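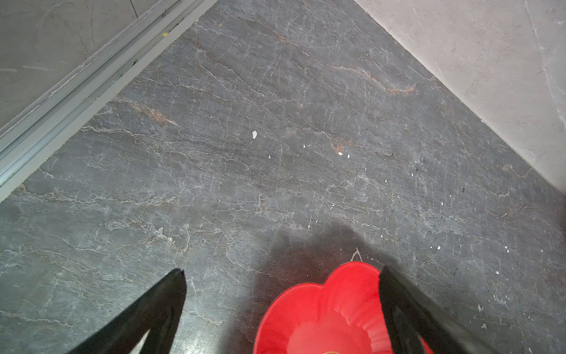
Slide 1. Start with the question I get most from shop owners: why does nobody read the sign? Usually the words are fine and the background is the trouble. A busy background breaks up the edges of letters, and the reader's eye has to sort out which marks count. Look at the dark stone on the slide. There are small white chips lying on it, and there are thin white veins running all through it. You find the biggest chip quickly. The tiny speck below it takes longer, as it is close to the color and size of the marks around it. Small white type on a veined dark panel has the same problem. Pause here and let people look.

Slide 2. What I will cover. Background, size, wording, where the sign hangs. Questions at the end, but stop me if a term is unclear. Handout is by the door.

Slide 3. The Unel job. Unel is a covered market with one main hall and a long side passage. The old signs were printed by Plurkex on a photo background, one photo per stall type. They looked good on a screen. In the hall they were hard to read from more than a few steps away. Visitors kept stopping at the information desk to ask for the restrooms. The desk kept a log through May: 1003 questions, 300 of them about the restrooms. Say both numbers slowly.

Slide 4. What we changed first. Flat color behind the words, no photo. Black letters on pale yellow in the hall, white letters on solid dark blue in the passage. Same wording as before, so that we could tell what the background was doing. In the next full month the restroom questions came down to 94. Mention that the market also had fewer visitors that month, so part of the drop is from that. Do not oversell it.

Slide 5. Contrast. Ask the room to squint at the two sample cards. The one that still reads when you squint is the one to print. Checking contrast with software is good too, but software measures one color against one other color. If your background has light parts and dark parts, check the letters against both. The worst spot is the one that matters.

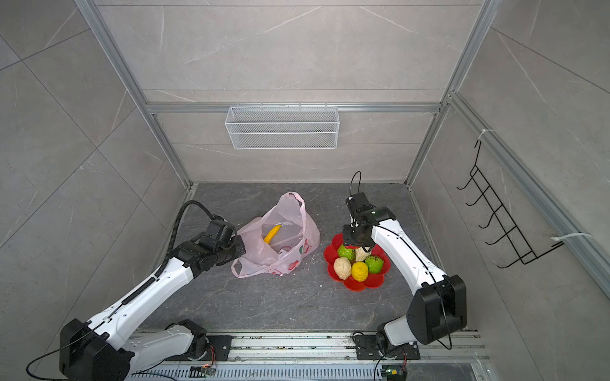
Slide 6. The other half of contrast is what hangs near the sign. A sign is read along with everything next to it: price tags, posters, stock, the floor, people's coats. At Mamo the menu board was plain and well printed, and it hung between two shelves of bright packaging. We moved the board to a bare stretch of wall by the register and left the printing alone. Staff said the line moved faster. We have no figures for that one – just say so.

Slide 7. Size. Take the sign to the spot where people will stand when they need it, then decide. Most signs are approved at arm's length on a desk. At Unel the shortest distance that mattered was 22 feet, from the hall entrance to the first turn. Tape up a paper version before paying for the real one. Ordinary office paper in sheets is fine.

Slide 8. Wording. One message per sign. Put the place name first and the arrow second. Cut "please" and "kindly note" from direction signs, keep them on requests. Read out the before and after versions for the stall office. Wait for the laugh on the before version, but skip ahead if it doesn't come.

Slide 9. Practice. Hand out the Skiller cards, one set per table. Each table picks the three weakest signs and writes one change for each. Ten minutes. Walk around. If a table finishes early, ask them to test their change from across the room.

Slide 10. Questions. Likely ones:
Logos – fine on a patterned background if they are large, but keep the words off the pattern.
Glass doors – put a solid strip behind the text. Whatever is behind the glass becomes the background.
Cost – Plurkex charged the same for flat color as for photo printing. Other printers may differ, so get a quote.

Collect the cards before people leave. Two sets went missing last time.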